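Zemer Handling Standards
@zemerstandards
2024-05-26

1/ Today we publish the second edition of our good practice note on robot handling of light decorative goods. It replaces the edition issued in February. This thread sets out the main points for member sites. The full note has been sent to every site contact.

2/ The note applies to gripper work on artificial flowers, foliage, ribbon and similar items of low weight and irregular shape. It does not apply to fresh stems, glass vases or wired frames. Those remain under the general handling rules.

3/ The text was drafted by Gemma Heywood and Yevdokiia Dmytriv, with comments from the sites at Garkumora and Kurwood. We thank the operators at both sites, who read two drafts and returned them with detailed remarks.

4/ Terms. "Must" marks a requirement and will be checked at audit. "Should" marks a recommendation. A site may depart from a recommendation if the departure is written in the cell log and signed by the shift lead.

WORK SURFACE

5/ The surface must be plain, matt and pale enough for dark foliage to stand out clearly. Patterned mats are no longer accepted. Sites holding stocks of patterned mats may use them for storage shelves only.

6/ Joins between table panels are permitted. Each join must be recorded on the cell drawing, and must be level to the touch. Specks and loose fibres must be cleared before a run begins. A mark that cannot be removed must be added to the drawing.

LAYING OUT

7/ Items should be laid out in mixed positions: some on their side, some facing up, some overlapping. A cell that has only been tested on neatly spaced flowers has not been tested for the work it will be given.

8/ At least one detached piece of foliage must be included in every layout. Leaves come away from stems in ordinary use, and the cell must be shown to treat a separate sprig as an item in its own right.

9/ Large soft heads, such as hydrangeas, may lie against smaller blooms. Where a rose rests over a hydrangea, the rose should be attempted first. The cell should not pull a lower item out from beneath an upper one.

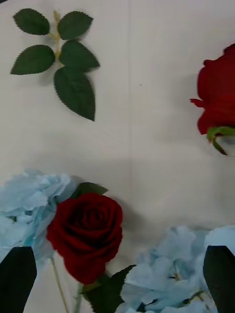

GRIPPING

10/ Stems are the preferred grip point wherever a stem can be reached. If it cannot, the cell may grip the base of the bloom at the sepals. Gripping by the petals alone is not allowed for any item intended for sale.

11/ Before closing, both fingers must be clear of neighbouring items. Florets and leaf edges are easily trapped. If clearance cannot be confirmed, the cell must withdraw and try from another angle, or pass the item to the operator.

12/ Closing force must be set for the most delicate item in the layout. The earlier edition allowed one setting for each product family. Ebbe Boström's review of the Kurwood logs found that families were being drawn too widely, and that permission has been withdrawn.

13/ Fingers should be inspected every 300 cycles and wiped with a dry cloth. Worn pads must be replaced as a pair. Solvent cleaners must not be used, as residue can transfer to fabric petals.

PEOPLE NEAR THE CELL

14/ No person may reach into the layout while the arm is enabled. This includes the small adjustments that are often made by hand — turning a bloom, lifting a leaf, moving a stem. The arm must be stopped first, on every occasion.

15/ After any stop, the operator must wait 30 seconds before restarting and must look over the whole surface during that time. The restart must be made from the operator's position and never from inside the marked area.

16/ New operators must complete 100 supervised cycles before working alone. Supervision means that a qualified person is present at the cell. Remote viewing does not meet this requirement.

RECORDS

17/ The view from the wrist camera must be saved at the start of each run and after every failed grip. Dark fingers at the lower corners of the view are acceptable. The camera should not be moved to remove them if doing so would hide the space between the fingers.

18/ Failed grips must be recorded under one of the agreed headings: missed, slipped, trapped neighbour, damaged item, stopped by operator. The heading "other" has been removed. Roksolana Semeniuk can advise where an event seems to fall under more than one.

19/ Records must be kept at the site and made available on request. Sites using the Sydorenko log sheets may continue to do so. The column for grip point is now compulsory and should be added by hand to existing stock.

QUESTIONS RECEIVED SO FAR

20/ May a site use a single colour of flower? Yes, for production. Acceptance layouts should hold at least two kinds of flower of clearly different shape and colour, together with foliage.

21/ Does a creased leaf count as damage? A crease that can be smoothed by hand is recorded as a remark. A tear, a split edge or a leaf parted from its stem by the gripper is recorded as damage.

22/ Are cells accepted under the first edition still approved? They are, until their next scheduled audit. The rules in posts 14 and 15 are the exception and apply from today at all sites.

23/ Comments on the second edition should be sent to Eyerusalem Mamo through the usual site contact, quoting the section heading. Comments posted as replies here will be read, but they will not be entered in the record.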